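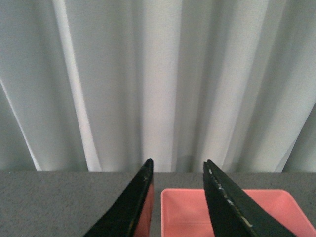
6 min read

Home Issues Authors About
Search articles
Filed under: Work & Automation, Field Studies

Figure 2. Wrist camera view at the sorting bench, with the two fingers apart and the pink tray between and partly behind them. The right finger covers the middle of the tray.

4. What changed at the bench

4.1 Waiting for the arm

I came to Brulora expecting to write about speed. The repair shop had put in one arm (the Palent, which everybody there just calls "the arm") to move small parts between trays, and the managers I met on my first day were keen to talk about how many parts it could move. The people at the benches wanted to talk about waiting – and they had a lot to say about it!

Over the study I collected 233 diary entries from the day and evening shifts. I asked for a few lines at the end of each shift, whatever had stuck in the person's mind, and I didn't give anyone a list of topics. Waiting comes up in 116 of them. Sometimes it's one grumpy word. Fanni Jakab, who had sorted parts by hand for years before the arm came in, wrote me whole paragraphs about it, and I'm going to lean on her entries quite a bit in this section.

Her main point is that hand sorting never had a clear start or stop. You reached into the tray while talking, you put a spring down halfway through and answered the phone, you went back to it. With the arm there's a cycle, and the cycle has a moment when it needs you. If you're early you stand there. If you're late the arm stands there, and a light comes on over the bench where the whole room can see it. She hated that light. I did too after a week of sitting under it, and it wasn't even my light.

4.2 Learning to look from the wrist

The second thing I want to cover is the screen. Each operator has a small monitor next to the bench that shows the view in Figure 2, and a good part of the job is now glancing at it. New people find it really confusing. You know the tray as a whole thing sitting in front of you, and then on the monitor it runs off the right side and has a big black finger across it. Évan Marty told me he spent his first days looking back and forth between the bench and the monitor until he felt a bit seasick.

Then at some point you stop translating, or he did anyway. By May he was reading the monitor first and the bench second. He could tell me from the screen whether he'd set a tray down far enough to the left, and he used the far rim for it: if the rim ran level with the bottom of the curtain, he was happy. That check isn't in the training binder. He worked it out alone, and when I asked the evening shift, two of them had come up with the same one and one person used the gap next to the left finger instead.

I find this the most interesting change of the lot, and it's one the original job description missed completely (I have a copy, it talks about "supervision" and leaves it there). Lining up a tray by eye for somebody else's point of view is a skill. It takes time to pick up, and at Brulora it wasn't being paid as one when I left.

4.3 The fingers

Wear came up more than I thought it would. In Figure 2 there are pale scuff marks along the inner edge of the right finger and a few light specks near the tip of the left one. Operators look at these marks all shift, far more closely than the maintenance people do, and they have opinions about them. Ragnheiður Thorlacius kept her own notes on the fingers in the back of an order book. She'd run a thumbnail down the edge before starting and write down whether it felt rougher than last time.

Officially, finger checks belong to maintenance. In practice her notes were what maintenance asked for when a pick went wrong, and she was pleased about that and also a little annoyed – it was extra work, and it had turned up without anyone asking her. Several diary entries from other people have the same mixed tone. They like knowing the machine well. They'd like somebody to write down that they do.

I should say that I saw the fingers changed only once while I was there, so I can't tell how well her thumbnail test predicts trouble. Section 5 goes into the fault log, where the entries are a good deal shorter and much less fun to read.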